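Grasp planner trials, Stenenham bench

Olteanu's release notes claim the new planner handles clutter. We ran it 1,000 times in April and it reported 824 good plans. A good plan, by its own scoring, is one the planner likes. Kaede Uchida is rechecking the other 176 by hand.

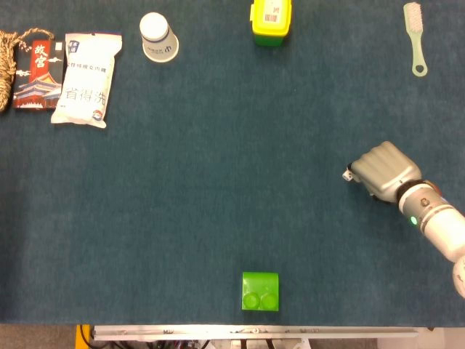 Planner confidence is the number I trust least. It climbs when objects sit well apart, and a green block alone on open carpet, with the hand still in a loose fist, is about as easy as perception gets. Ask me again about the twine.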